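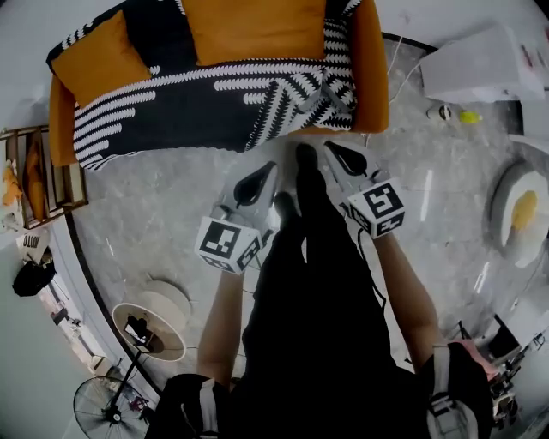 The case against the throw blanket is usually made on grounds of taste, and I think that is the wrong ground. Taste can't be settled, and most people who own a throw like the look of it. The better question is what the cloth does on a seat and what it costs in minutes to keep it doing that. A black blanket with bold white chevrons, laid across most of a mustard-orange seat with one armrest left bare, is a fair case to think with. It is a strong pattern on a strong colour. It also has a direction, and a cloth with a direction can be visibly wrong in a way that a plain one can't.

I manage the furnishing side of a small lettings business in Trestow, and for most of my working life I have been responsible for sofas that other people sit on. My position is that a throw belongs on a sofa only when it is treated as a cover, with a fixed place, a fixed size and a washing interval. As decoration it is a poor use of cloth.

Start with friction. A woven upholstery fabric holds a cotton throw fairly well. A smooth one hardly holds it at all, and a throw with any synthetic content will creep forward each time a person stands up. The movement at each rise is small, but it goes only one way. By evening the back edge has come out from under the cushions and the front edge is on the floor. The usual remedy is to tuck the surplus into the gap behind the seat, and this works if there is enough surplus. A hand's length is enough. Most throws sold for display are cut too short to give it, having been sized to hang over an arm.

Pattern makes the matter worse or better according to how it is laid. Stripes set parallel to the front edge of the seat act as a ruler, and every error shows. Set on the diagonal, they hide errors of a few degrees, and the eye accepts the cloth as placed. For this reason I tell our cleaners to lay patterned throws at a slant and plain throws square. Hawi Derese, who trained most of them, disagrees with me on this point and lays everything square. Her rooms look tidier than mine at nine in the morning. By four in the afternoon I think mine have the advantage.

Then there is wear. Seat fabric fails first at the front edge, where the backs of the knees drag across it, and second in the middle of the place people prefer. A throw that covers both will extend the life of the fabric. A throw folded over the back of the sofa protects the one area that hardly wears. We replaced five seat covers in the Jellutville flats last year, and all of them came from sofas where the throw had been kept folded for show. I don't offer that as proof. The flats differ in how they are let and who takes them. It did change how I write the room sheets.

Colour needs a short word. Where only part of the seat is covered, the exposed part goes on fading and the covered part does not. On a saturated upholstery such as mustard or rust, in a room with a south window, the difference can be seen within a couple of summers. Anyone who intends to cover a seat should cover the whole of it or else shift the throw from one side to the other at each wash. A bare armrest does no harm in itself. It will become a slightly different colour from the seat, and the owner should decide beforehand whether that matters.

Cushions have to be considered with the cloth, as they hold it down. Two cushions in the same fabric as the sofa, stood against the back, are sufficient. They pin the rear edge and they don't compete with the pattern. Add further cushions and people begin moving them to the floor in order to sit, and the throw goes with them.

Storage is the part most often left out. A throw that is off the seat needs a rail. I favour the leaning wooden ladder, which I used to think affected. It takes up little floor, it airs the cloth on both sides, and it keeps a spare within reach of the sofa it belongs to. One cloth on the seat and one on the rung, changed over every other Sunday, is a complete system. The ladder should have felt under its feet on a hard floor and something fixed at the top if children visit. It should carry no more than two cloths, or it turns into a clothes horse.

Ming-te Tai, who does our accounts, has asked why we don't buy loose covers and be done with it. Loose covers are the correct answer for a household with a dog. For everyone else they are slow to take off, slow to dry and tiresome to put back on, and so they get washed once a year. A throw goes into an ordinary machine with room to spare. What gets washed most often is whatever is easiest to remove, and any arrangement that ignores this will be dirty by November.

My advice, then, is narrow. Measure the seat from the gap at the back to the underside of the front edge, add a hand's length for tucking, and buy to that size or do without. Lay patterned cloth on the slant. Wash it on a set day. If it is wanted only for the colour, a cushion will supply the colour and stay where it is put.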